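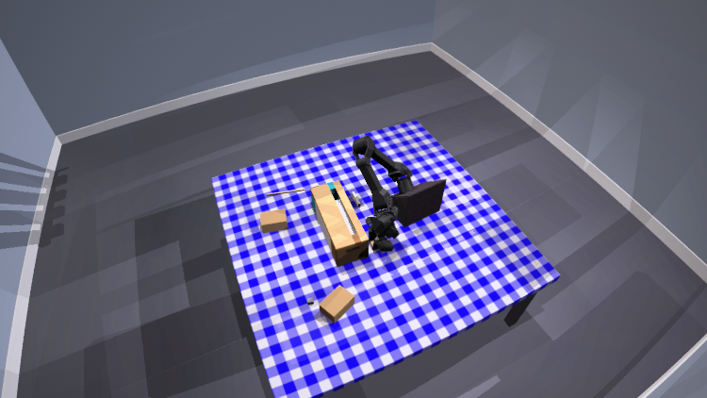 I have spent most of November on the part of our planner that decides whether two things are touching. It's called Ristus, it is a collision checker with a motion planner bolted to the top, and for a long time I told people it was finished. Then I swapped the bare gray test table for a blue and white gingham tablecloth, put a long cardboard box next to the arm and a dark upright panel on the other side, and asked the gripper to go down low in between. Ristus thought about this for the full time limit and reported that no path existed. The gripper was already there. I had put it there by hand, in the simulator, to save time.

So the start state was in collision, according to the checker, and a planner that begins inside a wall has nowhere to go. Fair enough. I turned on the debug output, which prints the names of the two offending bodies, and it printed the name of the wrist, twice. The wrist was in collision with the wrist.

Some background. We get our collision shapes from a tool called Wan, which takes the pretty mesh and wraps it in a handful of simpler convex lumps. Checking lumps is fast, checking pretty meshes is slow. Wan takes a setting for how many lumps it may use, up to 40 per link, and somebody had set it to 6 for the whole arm. I checked the history to find out who, and it was me. With that budget the forearm comes out fine, being basically a stick. The wrist comes out as a potato, and then the next wrist link comes out as another potato that overlaps the first one in any pose you'd want to use.

Normally you never see this, since neighboring links are on the ignore list. These were not neighbors. They were one link apart, with a small adapter piece in the middle that has its own entry in the robot file for reasons lost to time. I regenerated the ignore list by sampling random poses and noting which pairs always collide, and that fixed the wrist. It also added the gripper and the table to the list, because I had left the table in the model while sampling. I found that out when the next plan went straight through the gingham and came back up on the far side, very smoothly. Ristus gave it an excellent score.

After that I did it properly. Wrist links get a bigger lump budget, the sampler refuses to run if anything other than the robot is loaded, and there's a test which lowers the gripper into the tabletop and fails if the checker has no opinion about it. I should have written that test first. I wrote it at two in the morning, which is also when I named it, and I'm not going to tell you the name.

With the geometry sorted out, the gap beside the box became an ordinary planning problem, meaning a slow one. Planning time out of the gap was 220 milliseconds on a good run and much worse on a bad one, and nearly all of it went to samples that landed inside the box or the panel. A narrow slot is hard luck for a sampler. I now seed the tree with 4 short retreat moves straight up along the tool axis before letting it wander, which is a hack, and which works, and which I have described in the commit message as a "heuristic".

The long box was its own small education. It's open along part of the top, and Wan had cheerfully closed it, so as far as the checker knew it was a solid brick. Good for not hitting it. Less good for ever taking anything out of it. I've split it into separate walls by hand for now. The two little boxes can stay bricks.

On the perception side I have less to report and more to complain about. Besodent, our segmentation code, was tuned on plain tables, and checks are edges, edges, edges. It used to hand me four clean clusters. Over the cloth it hands me confetti. I tried blurring, which made the confetti larger. The plan is to fit the table plane first, throw out everything within a thin band of it, and segment whatever is left standing. The thin stuff lying flat on the cloth will vanish along with the checks, and I don't have an answer for that yet.

Fledness, the thing that is supposed to glue all of this together and log it, stopped logging halfway through the week – full disk. It was full of logs.

Next up is getting the seeded planner merged and rerunning the old plain table cases, to see what I broke. If the numbers look bad I'll post them. If they look good I'll check that the table is still loaded, and then post them.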